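这个仓库放的是我整理“叠布”这件事攒下来的东西：笔记、表格，还有一堆照片的索引。项目名叫 Wuisan，没什么含义，当时随手敲的，后来目录都建好了也懒得改。

最早只是想弄明白家里那些擦手巾、餐巾、茶巾到底怎么叠才放得进抽屉。记着记着就停不下来了，现在一共 317 条记录，去掉重复的还剩 311 条。要是你也喜欢把抽屉拉开来看见一排整整齐齐的布边，那欢迎欢迎，随便翻！

## 目录

```
wuisan/
 notes/ 每种叠法的文字笔记
 tables/ 尺寸、叠几折、放哪儿
 photos.csv 照片索引
 CHANGES.md 改了什么
```

`tables/` 里的列名是中文的，我知道有人会皱眉，可是我自己看着舒服。需要英文列名的话，`tables/columns_en.txt` 里有对照。

## 一条记录里有什么

| 列名 | 说明 |
|---|---|
| 布名 | 我给它起的名字，比如“厨房二号” |
| 长、宽 | 平铺时量的，单位厘米 |
| 折数 | 从平铺到收好，一共折几下 |
| 成形 | 长条、方块、卷，三选一 |
| 底布 | 下面垫了什么，没垫就空着 |
| 备注 | 想到什么写什么 |

“底布”这一列是 Lamai Prasertsri 建议加的。她叠东西比我讲究多了，说桌面滑不滑，差别大得很。我回去试了一晚上，还真是，光溜溜的桌子上一拽布角，整块布都跟着跑。垫一层桌布就老实多了，浅色素布放在花桌布上，边线在哪儿也一眼能认出来（除非桌布花得太厉害，那又是另一种头疼）。

## 长条这一类

长条是我最喜欢的成形，占了大半个表。茶巾、擦手巾基本都这么收：先沿长边对折，抹平，再看抽屉深浅决定要不要继续折。笔记里我管第一步叫“合页”，第二步叫“收腰”，名字土了点，凑合用吧。

做长条的时候我一般把布横着摆，两头都够得着，中间也不容易鼓起来。浅蓝色的布尤其好认，放在白底灰色藤叶的桌布上，清清爽爽的，小红花也不抢眼。
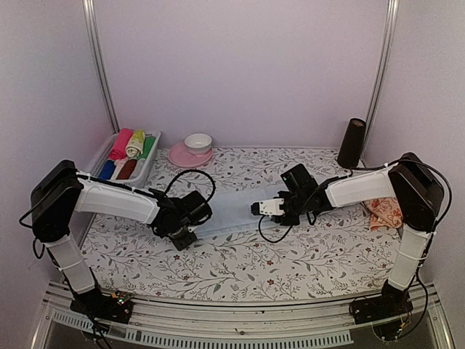
**长条叠完以后要不要再卷起来？**

看抽屉。抽屉浅就平着放，一条挨一条；抽屉深就从一头卷到另一头，竖着插进去，拿的时候不会带倒旁边的。厚毛巾我不卷，卷完粗得像个面包，占地方。

关于抹平再多说两句。我用手掌从中间往两头推，别从一头推到另一头，那样皱褶全赶到末尾去了，最后还得重来。亚麻的布脾气倔，推完会慢慢弹回来一点，表里碰到这种我都在备注写“回弹”，搜这两个字就能全找出来。

## 方块和卷

方块主要是餐巾，叠好以后摞在 Toter 的收纳盒里，刚好能盖上盖子。超过 39 厘米见方的餐巾我都多折一下，不然盖子翘着，看着难受。

卷的记录最少，笔记也写得最潦草。有几条连折数都没填，我后来想补，又忘了当时是怎么弄的，就让它空着了。读表的时候请把空值当空值，别当成零！

## 怎么用

直接下载表格打开就行，编码是 UTF-8。想只看长条：

```
grep "长条" tables/all.csv
```

照片索引里有将近 200 行，每行对应一个文件名和一句说明。说明是我边喝茶边写的，语气前后不太统一，有的三个字，有的啰嗦一大串。

## 已知的毛病

- 尺寸是拿软尺量的，弹性大的布会有出入。
- “厨房二号”和“厨房五号”可能是同一块布，我洗混了。
- 布料成分只照标签抄，标签剪掉的就写“不明”。
- Clarkus 那几块桌布的花纹名，我前后写过两种叫法，还没统一。

## 更新

2025年1月：把“底布”一列补完，删了重复记录，长条的笔记重写了一遍。

12月那版的列顺序不一样，如果你的脚本是按位置读的，请改成按列名读。旧表放在 `old/` 里，名字叫 Ovedon，先留着。

## 添新记录

想加自己家的叠法就开个 issue，把长、宽、折数写上，有没有照片都行。床单被套先别发给我，我自己到现在都叠不平床笠，等我练会了再开那一栏。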